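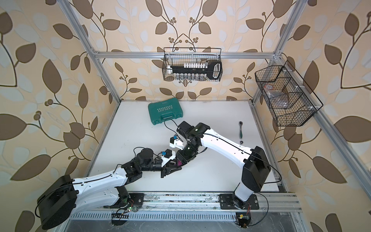 Two robot arms over a white tabletop, leaf-pattern wallpaper behind.

Section 4. Setting up alerts and checking what they tell you

Wirka collects crime reports, breach notices and local news clips and sends you the ones that match your watch list. The sales page calls this "total awareness." I would lower your expectations before you begin. It is a keyword matcher with a decent scheduler, and it will pass along a bad story as quickly as a good one.

You need a working account (Section 2) and at least one source list (Section 3).

4.1 Create a watch list

1. Open Alerts and choose New List.
2. Give the list a plain name. Symbols in the name break the export.
3. Type your keywords, one per line. The box takes 81 lines. Anything past that is dropped without a warning.
4. Set Match to Whole Word. The default is Loose, and with Loose on, "hack" brings you every taxi story and every article on kitchen shortcuts that has the letters in it somewhere.
5. Click Save, then reload the page and check that your list is still there.

Note: The Suggest Keywords button fills the list with terms other users picked. I tried it on a list for stolen password reports and got two baseball teams. Skip it.

4.2 Choose your sources

1. Under Sources, turn off All.
2. Turn on the feeds you have read yourself. The Olvera feed is slow but links to the original police or court paper. The Nemovbridge feed is fast and mostly rewrites other people's headlines.
3. Set the daily limit. The guide that ships with the software says 1,000 items. Try 700 first, and go lower if you plan to read them.

CAUTION: Do not turn on Auto-Forward at this stage. It sends every match to your whole contact list, including first reports that name the wrong suspect. A correction goes out only if the source uses the same headline, and sources seldom do.
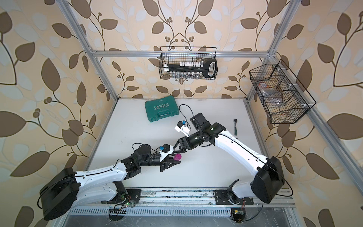 Xóchitl Carrillo

4.3 Test the list

1. Click Run Test. Leave the tab open until the bar fills.
2. Look at the total. My last test in April gave 1,954 matches for one small city, and a large share were the same shooting told over and over.
3. Turn on Merge Duplicates and run the test again. The total should drop. If it stays the same, sign out, sign in and repeat.
4. Open ten matches by hand. For each one, find out who is speaking. "Officials say" with no office named should count for very little.

Note: The Trust Score beside each match is a number from Vistbridge, and the help pages do not say how it is worked out. I have seen a high score on a page with no author and no source. Hide the column under View if it tempts you.

4.4 Turn the alerts on

1. Set Delivery to Digest. Instant is there if you want it, but early reports of a break-in or a data leak change a lot in the first few hours.
2. Pick a send time. The clock follows the server, so 7:00 a.m. may not be your 7:00 a.m. Send yourself one digest and compare.
3. Switch Status to Live.

CAUTION: Deleting a watch list also deletes its saved matches - the pop-up says "archive," but I could not find an archive anywhere in the menus. Export first, and open the file before you click Delete.

If no digest comes, check the spam folder and then the daily limit. A limit of zero is treated as "send nothing," whatever the tooltip claims. Billing alerts are covered in Section 5.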